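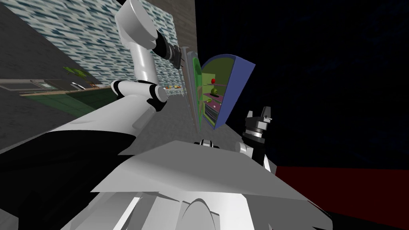

Meifang Xu

Home Bench notes Repairs Rentals Contact

November, bench 2, after lunch

The Prokmont school cellos are back. Every one of them left here in August with a straight bridge, and every one has come home leaning toward the fingerboard like it wants to hear the gossip. Stood them all up again, rubbed soft pencil into the string notches, wrote the usual note to the teacher. The usual note will go where the others went.

Cello 668 has a buzz on the open G. Spent far too long on it. Checked the fine tuners, the nut, the endpin collar, the lower bout seam on the bass side. Tapped all the way round with a knuckle and found nothing loose. Shufen walked past, put one finger on the tailpiece wire and the buzz stopped. She did not say anything, which was worse. New tail cord fitted, Kauppinen type, cut a little long. After-length is now a touch short of where I like it, but the wolf has moved up between E and F, where a ten-year-old is unlikely to meet it before spring.

Viola from the Rukcombe orchestra: top seam open from the chinrest clamp to the corner. Somebody has been at it with white glue. Warm water, thin knife, patience, a second cup of tea. Cleaned back to bare wood and closed with hide glue, 30 grams dry to start, thinned a little more than for a rib. Clamps stay on overnight. DO NOT move it to make room for sandwiches.
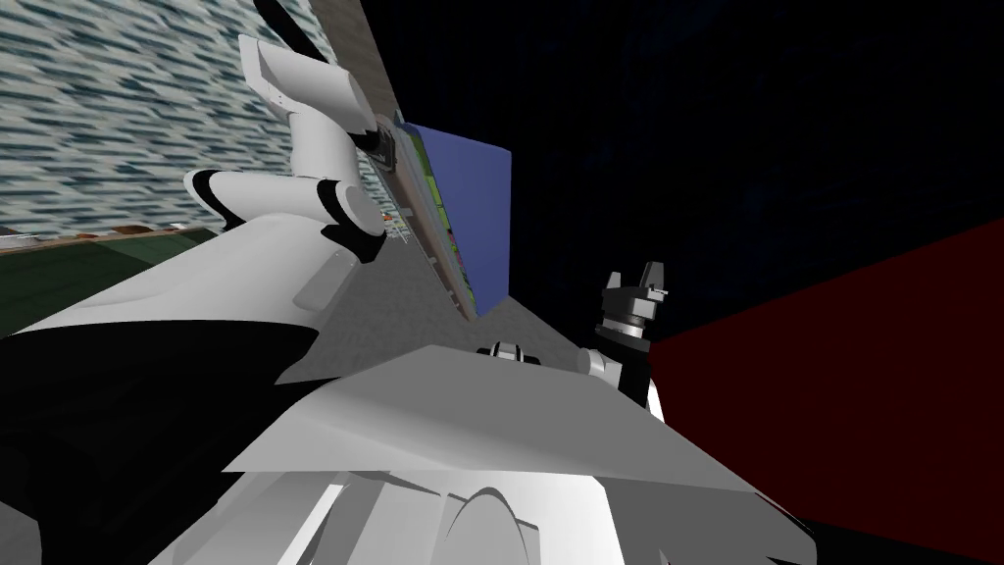
Can the Rukcombe viola go back with its old strings?
The A and D are fine, but the C is unwinding at the nut and needs replacing first.

String length on the Josutura three-quarter bass still bothers me. The label inside says one thing and my tape says another, and the tape has no reason to lie. I moved the post a hair toward the bar and the low E woke up – the top two went thin and nasal, so I moved it half the way back. Call it a draw.

Bow rehairs waiting: 32. I have asked Shufen Cui to take the cello bows, seeing that she is so good with one finger.

Humidifier tank was dry again this morning. Filled it. Hide glue is nearly out too, on the order list under pegs.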